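What are you listening to this month? (December)

quartertone_bill
Started the evening with side one of the Bollberg Quartet playing Haydn, the set my brother left with me when he moved. The pressing is a little noisy in the slow movements but the playing makes up for it. They take the minuets faster than most groups. I had it on twice.

After that I tried the new cello recital by Bimla Rathore that somebody here recommended last month. I'm not sold. The tone is good, but the piano is so far back that I kept turning it up and then turning it down again when she came in.

marsh_wren
That was me who recommended it. The piano is recessed, I agree. I hear it as a small hall with the microphones set close to the cello. On headphones it bothers me less. Which piece did you start with? The second half is better balanced than the first.

quartertone_bill
I started at the beginning and stopped after the third track. I'll try the second half.

Lowell_K
I heard Rathore live a few years ago and the balance was fine, so I'd put this down to the engineer. The same label did the Akash Dubey piano disc and it has the opposite problem. You can hear the pedal, the bench and his breathing.

On the player tonight: organ music, the Arkero box, disc 9. It is all short chorale settings, nothing over six minutes. I put it on when I'm doing paperwork and end up not doing the paperwork.

tapeheadnorth
Is the Arkero box the one with the booklet in German only? I passed on a used copy because of that and now I can't find another one.

Lowell_K
Yes, German only. The track list is easy enough to follow. What you lose is the organ specifications, and those are set out in tables, so you can work most of them out. I paid more than I wanted to and I would do it again.

marsh_wren
I sold my copy. I know people love it, but all those instruments are recorded the same way, and after four discs I couldn't tell one church from another. The older mono set of the same music has more character.

Lowell_K
I can't agree with that. Discs 2 and 7 sound nothing alike. One is a big room with a long echo and the other is practically a chapel. What were you playing it on?

marsh_wren
Bookshelf speakers, no sub. So maybe that's part of it. I still prefer the mono set.

tapeheadnorth
I finished cataloging over the holiday break, so I can finally say how many records I own. The total is 2,281, and that's after giving away two boxes of duplicates. My wife guessed 1,000. I sort by composer, then by the main work on side one. It falls apart as soon as you get to recital discs, and those are at the end of the shelf by performer.

Playing now: the Chaudhary Symphony, live broadcast, Dvorak 7. Rough horns in the first movement, very good from the scherzo on. There's a cough right before the last chord that I now wait for every time.
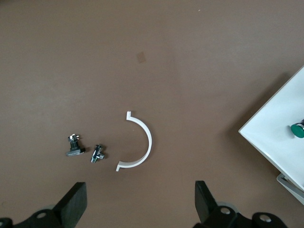
I also pulled out two different Schubert Ninths to compare, and the older one won easily. The newer one takes every repeat and I don't think the finale can carry it at that tempo.

quartertone_bill
I want the repeats in that piece. Without them the first movement is over before it has settled. Tempo is a separate question. Which two did you compare?

tapeheadnorth
The newer one is the Chaudhary again, from the same broadcast series. The older one is a reissue with no date on the sleeve and a conductor I had never heard of. I'll post the name when I'm back at the shelf.

udonfan62
New here. I mostly listen to chamber music and I'm trying to get into Sibelius after years of not liking him. The Udon Trio has a disc with some of his early trio pieces, and that got me interested. Where should I go next? The Fourth Symphony has beaten me three times.

marsh_wren
Don't start with the Fourth. Third or Fifth first, then the Sixth. Come back to the Fourth in a year.

Lowell_K
I'd say the opposite. The Fourth was the first one I liked. If you come from chamber music, it's the closest to what you already know, with all those solo lines for cello and woodwinds. Try it late at night with the volume lower than usual.

udonfan62
Thanks, both. I'll do the Third tonight and try the Fourth again on the weekend.

quartertone_bill
Back to report on the Rathore. The second half is better. The piano comes forward in the Fauré and I could leave the volume alone. I still wouldn't buy it at full price.

tapeheadnorth
Correction to my number above. I left out the cabinet in the hall. It's 2,827 with those included. I haven't told my wife yet.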